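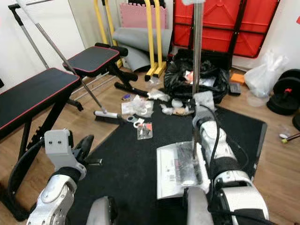 Section 4. Setting up the robot for the closing tidy-up

Okay, you've got the robot out of its crate, charged and talking to the tablet (Sections 1 to 3). Now comes the part I get the most calls about, which is putting it to work in an actual gym with actual clutter. I'm A-yeong Kong, I look after the tidy-up program for the Clovitton gyms, and I wrote this after setting up the Nendska and Wivholm rooms more or less by trial and error. If something in here doesn't match what you see on your tablet, trust the tablet and then email me!

Who does what now

Closing staff used to do the whole room by hand: trash, plates, mats, floor. With the robot on shift, the closer still owns the room. The robot picks up light stuff off the rug and the floor and bags it, and the closer handles weights, benches, anything sharp and anything that looks like it belongs to a member. Dougal Lennox, who closed at Wivholm before we had any of this, told me the job went from bending over to keeping an eye out, and that he was tired in a different way. I believe him. Please don't schedule the robot run as a break for the closer.

4.1 Before you start

1. Wait until the last member has left the room. The hallway is fine, the room isn't.
2. Put weight plates and dumbbells away, or stack them flat against a wall. The arms are not rated for plates.
3. Look under and between the benches for hoses, straps and resistance bands. Move what you can.
4. Decide what stays up. Brooms and poles may be left standing or leaning, but tell the tablet about them under Room > Keep Out. Do this for folded tables and foam mats against the wall too.
5. Open a fresh trash bag and set it on the floor by the wall, mouth toward the rug.

CAUTION: The arm cable runs on the outside of the arm. Check that it's seated in its clips before every run, and keep it clear of bench legs. I've snagged one and it was a long evening.

4.2 Teaching it the room

1. Roll the robot to the edge of the rug, facing the mess. Lock the base.
2. Tap Look Around. The head takes 30 seconds to scan, and you should stay behind the robot while it does.
3. Check the outlines on the tablet. Every bench leg should have one. If a leg is missing, draw it in with your finger (ugly is fine).
4. Set the arm speed to 60 percent. You can go higher once your closers are comfortable, but I still run ours at 60.
5. Tap Save Room and name it something the night crew will recognize.

Note: Black rug plus black bench frame is the combination that confuses it most. Turn all the lights on, even if you're used to closing with half of them off.

4.3 Running the pickup

1. Tap Start and step back 2 meters.
2. Watch the first few grabs. The grippers do well on boxes and stiff packages. Thin plastic wrap and small bags are harder, so expect a second try.
3. When the tablet shows Ask Me, go look at the item and pick Trash, Keep or Leave It. Anything with a label or a tag should be a Keep until you've read it. We had parts for a Puma bike repair nearly go out with the wrapping.
4. If an arm stops partway, press Pause before you reach in. Every time, even when it's obviously stuck.

CAUTION: Don't pull an item out of a closed gripper. Use Open Left or Open Right and have your other hand under the item.

4.4 After the run

Tap Done, wait for both arms to fold, then unlock the base. Sweep the rug edges yourself, the little bits of tape and metal are too small for the grippers and they'll be there in the morning if you don't. Tie off the bag and put everything from Keep in the bin at the front desk.

Last thing goes in the log: what it dropped, what it asked about, what you had to move. Two lines is plenty. I read all of them, and the log is where I find out which jobs should go back to people. Pole and broom storage already did, in September, after the closers wrote in night after night that it was quicker to do it themselves.

For gripper pad cleaning, go to Section 5.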